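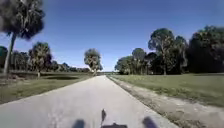
J'ai commencé à marcher chaque matin quand le médecin m'a parlé de mon dos. Je ne suis pas une sportive et je n'aime pas courir. Mais marcher, je sais le faire, et j'ai vite remarqué que je le faisais aussi pour mon français.

Ma méthode est simple. Avant de sortir, je choisis deux verbes difficiles et je me raconte ma journée à voix basse avec eux. Cette semaine c'était « falloir » et « s'apercevoir ». Le subjonctif me donne encore du souci : je dis « il faut que je vais » et je me corrige trois pas plus loin.
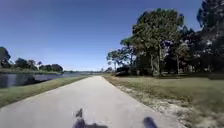

Mon amie Florence Gosselin, qui a enseigné longtemps à Lisham, m'a conseillé de ne pas écouter de podcast pendant ce temps. Au début je n'étais pas d'accord avec elle. J'avais dans mon téléphone plus de 111 épisodes que je voulais finir, et le silence me semblait du temps perdu. Maintenant je garde les podcasts pour la cuisine – et pour le repassage, quand il y en a.

Il me reste un problème avec le mot « chemin ». Dans ma langue nous avons un seul mot pour chemin, sentier, allée et voie, et je les mélange toujours. Babak, mon voisin, dit « la petite route » pour tout, et tout le monde le comprend très bien. 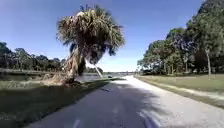

Pour les chaussures, on m'a posé la question dans les commentaires. Je porte une paire ordinaire, achetée en solde, une demi-pointure trop grande parce que mes pieds gonflent en marchant. Je change les semelles en juin et je garde les mêmes lacets depuis le début.

Demain j'essaie avec « craindre » et « résoudre ». Si vous avez d'autres verbes désagréables à me proposer, écrivez-les-moi, je les note dans mon carnet.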